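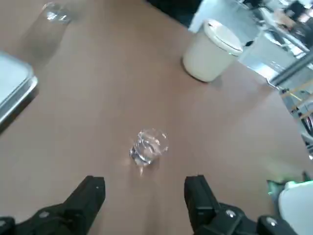 Saint-Étienne, 10 octobre 2020

Je trie les verres de la maison. Je fais un fil pour ceux qui ont demandé la suite après les assiettes.

1. Point de départ : trois cartons de vaisselle dans le couloir, plus ce qui était déjà dans le placard du haut. Le placard fait 82 cm de large et il a deux étagères. Tout ne rentrera pas.

2. Je commence par les petits verres transparents, courts et ronds. Format shot ou petit gobelet, selon ce qu'on met dedans. Chez nous c'est surtout du café serré, parfois de la prune.

3. Je les sors un par un sur la table brune, bien espacés. Sur un fond mat on voit mieux les ébréchures que sur l'inox de l'évier. La lumière fait des reflets sur le bord, il faut tourner le verre pour ne pas confondre un reflet et un éclat.

4. Méthode : le doigt sur le bord, un tour complet, doucement. Si ça accroche, le verre part. Pas de pile « on verra plus tard ». En mai j'avais fait une pile « on verra plus tard » et elle est dans un des trois cartons.

5. Pour ceux qui demandent : non, on ne met pas les verres cassés dans le conteneur à verre. Ici c'est bouteilles, pots et bocaux. La vaisselle va à la déchetterie, ou dans la poubelle ordinaire, bien emballée.

6. Le voile blanc, maintenant. Deux cas. Si c'est du calcaire, ça part avec du vinaigre blanc tiède, une demi-heure de trempage, rinçage, torchon en lin. Si ça ne part pas, le verre est attaqué par le lave-vaisselle et il n'y a rien à faire. On peut boire dedans quand même.

7. Pouran Amini me demande en réponse si le bicarbonate marche. Pour une trace de thé, oui, en pâte, avec les doigts. Pour le calcaire, non. Et pas mélangé au vinaigre, les deux s'annulent et il reste de l'eau salée.

8. Pause. J'ai mangé une tartine debout.

9. Reprise avec les verres à eau. Il y a deux séries : les Drernero, achetés neufs, et une série sans marque qui vient de ma tante. Les Drernero s'empilent mal. Deux fois ils se sont coincés l'un dans l'autre. Pour les séparer : eau froide dans celui du dedans, eau chaude (pas bouillante) autour de celui du dehors, on attend une minute, on tire droit.

10. Du coup je ne les empile plus. Ils prennent plus de place mais je préfère.

11. Mesure utile si vous réorganisez un placard : la hauteur entre les étagères. La mienne était à 320 mm, beaucoup trop pour des petits verres, il restait un grand vide au-dessus. J'ai ajouté une demi-étagère sur pieds, hauteur 140 mm. Les petits dessous, les tasses dessus.

12. La demi-étagère est une Vaken. Elle existe aussi en 165, c'est mieux si vous avez des mugs à mettre dessous. J'ai pris la petite et je ne regrette pas, mes mugs sont pendus à des crochets.

13. Question d'Estela Yáñez : les verres à l'endroit ou à l'envers ? À l'endroit pour moi. Le bord est la partie la plus fragile et à l'envers c'est lui qui porte. Et puis à l'envers, s'ils ne sont pas tout à fait secs, ça sent le placard. En contrepartie, un coup de torchon avant de servir ceux qu'on ne sort jamais.

14. J'ai mis un tapis fin au fond de l'étagère, du caoutchouc alvéolé coupé au cutter. Ne le coupez pas trop juste, il se rétracte un peu au lavage. J'ai laissé un centimètre de chaque côté, replié au fond.

15. Ce qui s'en va : les flûtes (on n'en boit pas), un lot de verres publicitaires Henríquez dont le dessin est à moitié effacé, et la carafe sans bouchon. Les flûtes vont à la recyclerie, emballées dans du papier journal, debout, le pied en bas.

16. Ce qui reste : les petits verres du début, tous ceux dont le bord est intact. Ils servent aussi pour mesurer l'huile, pour les jaunes d'œufs, pour faire germer trois lentilles avec les enfants. C'est ce qu'on utilise le plus dans cette cuisine.

17. Deux cartons vidés. Le troisième, c'est des bocaux sans couvercle et des couvercles sans bocal. Je le garde pour le prochain fil. Si quelqu'un sait où trouver des joints pour les vieux bocaux Vesus, je prends.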